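旧提袋翻新寄售下周开放，首批389只

2021年7月15日，箱包公司Skurkar公布了旧提袋回收翻新的首批结果。从今年春天开始，该公司在Mikuš门市收取顾客不再使用的布面手提袋，经过清洁、检查和修补之后重新上架，由门市寄售。首批登记的提袋共389只，下周起分批摆出。

参与翻新的提袋都属于Prorness系列。这个系列做了好几年，款式变动不大，基本是一个方正的布袋身，外加一条可以斜挎的宽织带。早年的版本以深色为主，后来陆续加入浅灰和墨绿。公司负责售后的Lenka Hrnčiar表示，收回来的袋子里深色的占了大半，布面磨损的程度比预想的轻，问题多半出在织带、扣具和袋口的缝线上。

按照公司的说法，一只袋子从收进来到重新挂出去要经过几道手续。门市收袋时当面看一遍里外，把口袋翻空，遗留的物品当场交还。随后袋子送到后面的整理间，拍掉灰尘，用湿布擦洗，晾干以后才进入检查。检查在台面上进行，袋子先立起来看底部能不能站稳，再看两侧有没有塌陷，最后拉开袋口查看内里。织带要全部放出来，从一头摸到另一头，遇到起毛或者变薄的地方就用粉笔做记号。扣具扣上再松开，反复试几次。

需要修补的袋子另外放一排。缝线脱开的，在门市就能处理；扣具断裂或者织带要整条更换的，统一交给Illisex的缝纫车间。Illisex原本做帐篷和遮阳篷的维修，粗针缝纫机和宽织带都是现成的，今年四月起接下这批提袋的活。车间每周来取一次，修好的袋子随下一趟车带回。
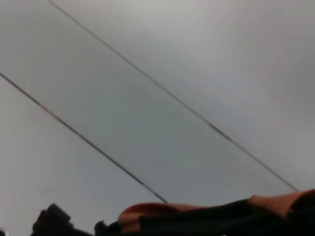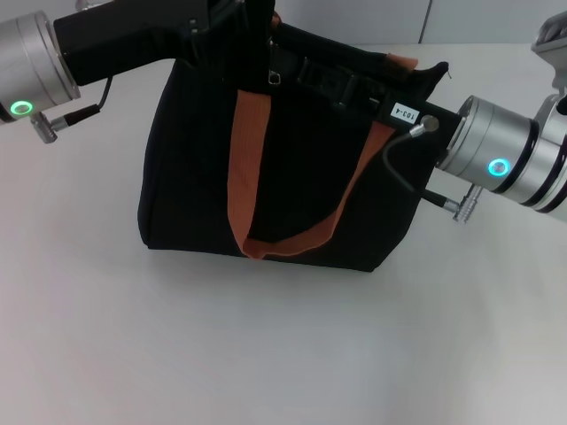

更换织带是这次翻新里工时最多的一项。旧织带两端都压在袋口的缝线里，拆的时候要先把袋口那一段线挑开，取出旧带，再把新带按原来的位置压回去，走两道线加固。颜色尽量跟着原来的配，深色袋身常配橙色带子，像第二张图里的这只黑色布袋，锈橙色的扁织带在正面垂成一个长长的U形，检查时从头到尾都看得清楚。袋口右侧贴着的白色小标签上印有“103-4”，收进来的每只袋子都有这样一个编号，修补记录、取送单和最后的寄售登记都用它对应，标签到上架之前才撕下。如果一时没有同色的织带，车间会先打电话问原主人愿不愿意换别的颜色，不愿意的就等下一批料。

Lenka Hrnčiar说，配色的问题起初没有估计到。“我们以为大家把袋子交出来就不在意了，结果不少人留了话，说带子最好还是原来那种。”她介绍，原主人在交袋时可以选择两种办法，一种是翻新后取回自用，付修理费；另一种是放在门市寄售，卖出以后按比例分得货款。两种办法在登记单上各占一栏，事后要改也可以，只要袋子还没有挂出去。

首批389只里，选择取回自用的有57只，这些袋子修好后会逐一通知原主人，门市保留到十月底。其余的进入寄售或者拆料。拆料的是袋身破损较重、不值得再补的，扣具和还结实的织带拆下来留作备件，布料剪成小块，给另外的袋子做内侧补片。公司没有公布拆料的具体数量，只说比例不高。

寄售的价格按状况分档。外观接近新品的标在最高一档，布面有明显磨痕但不影响使用的低一档，有补片或者换过异色织带的再低一档。各档价格写在吊牌上，吊牌背面列出修过的部位，例如“袋口右侧重缝”“换扣具一副”。顾客可以当场把袋子打开来看，也可以把自己的东西放进去试背。门市在货架旁边留出一张桌子，专门供人装东西用。

记者在Mikuš门市见到了部分已经整理好的提袋。它们按大小分开，小号挂在墙边的横杆上，大号放在下层格架里，织带统一绕过袋身收好，免得互相缠住。店员介绍，刚开始的几天没有收带子，一排袋子的织带都垂着，取一只常常带下来两三只，后来才改成现在的放法。

一位来交袋子的顾客说，她这只用了很久，平时买菜和去图书馆都背着，前年冬天袋口的线开了一段，自己缝过一次，没有缝牢。她选了取回自用。另一位顾客带来两只，一只自己的，一只孩子的，孩子的那只打算寄售，因为个子长高以后织带调到最长还是短。店员当场量了带长，记在单子上，建议修理时换成大号的长度再卖。

修理所需的时间目前还不固定。只重缝袋口的，通常一周之内可以取；换织带和扣具的要看Illisex车间的排期。七月份帐篷维修的活比较多，车间能分给提袋的时间有限，每周大约处理70只。公司希望入秋以后能再快一些，到时会把取袋日期直接写在收据上，现在收据上只有交袋日期和编号。

清洁的办法也做过调整。最早是整只浸洗，洗完以后袋底的衬板容易变形，立起来往一边歪。后来改成只擦洗表面，内里用软刷，衬板能抽出来的先抽出来，单独擦干净。布面颜色深的袋子擦洗以后会留下浅色的水印，要趁没有干透再擦第二遍。织带可以拆的拆下来泡，拆不下来的就用刷子顺着纹路刷。店里把这些办法写成一页纸，交袋的顾客也可以拿一份回去，自己在家照着做。

对于扣具，门市的要求比较严。Prorness系列前后用过几种不同的扣具，外形相近，尺寸差一点，混着用会松脱。整理间按年份把备件分装在小盒里，换的时候拿旧件比着找。没有合适备件的，两半扣具一起换掉，不单换一半。袋口上的小金属扣环如果变形，也是整个换。

这次收袋没有要求出示购买凭证，买了几年都可以交，但只收Prorness系列，别的系列和别家的提袋暂时不收。袋身发霉的、沾了油漆或者机油的，门市也不接。Lenka Hrnčiar说，已经退回去9只，大部分是因为油污，“擦不掉，放在一起还会染到旁边的袋子”。

寄售区下周一开放，营业时间与门市相同。已经登记取回自用的顾客接到通知以后，凭收据上的编号到柜台领取，收据遗失的可以报姓名和交袋日期查找。修理费在领取时支付，金额以收袋时写在单子上的为准，中途发现别的毛病需要加修的，会事先征得本人同意。寄售卖出的货款每月结一次，可以领现金，也可以转账。

第二批提袋的收取已经开始，交袋地点仍在Mikuš门市入口左手边的柜台。交袋前请把袋内物品全部取出，织带放到最长，可拆的小件如钥匙扣、挂绳自行取下。袋子不必事先清洗。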